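Apr 13, 2026
Folding cell, left and right arm service

Left arm first. The gripper was closing late on thin cloth, so I pulled the finger screws, cleaned the slide and put a little of the Kondel grease back in. Wrist camera cable had worked tight again near the wrist. Gave it a longer loop, then turned the wrist joint end to end 20 times with the power off to check that it doesn't snag.

Right arm threw fault 1342 twice before lunch. Pramila says that is the encoder timeout and she has seen it when the plug at the base isn't seated. Reseated it, no fault so far. Cleared the counter and started the clothes program at half speed.

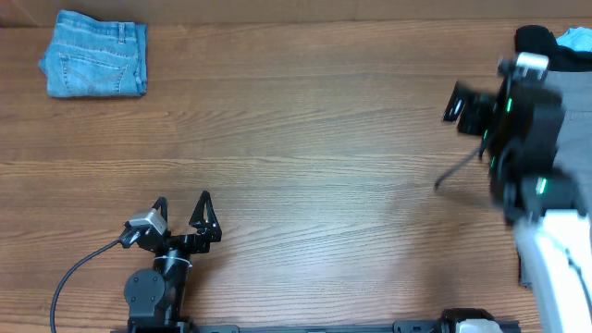 Left it on half speed for the afternoon. Denim is the worst load we give these grippers, so if the screws are going to back out it will be on jeans – check them again at 1000 cycles, sooner if the fingers start to look uneven.

Rail bolts: all at the torque on the Trarnix sheet except one at the right end, which took a quarter turn. Marked it with paint pen.

Still open:
Spare finger set from Jallow, ordered, no ship date.
Hilkka to redo the wrist camera calibration on the left, the old one is no good after moving the cable.
Copy the fault log off the controller before anyone restarts it.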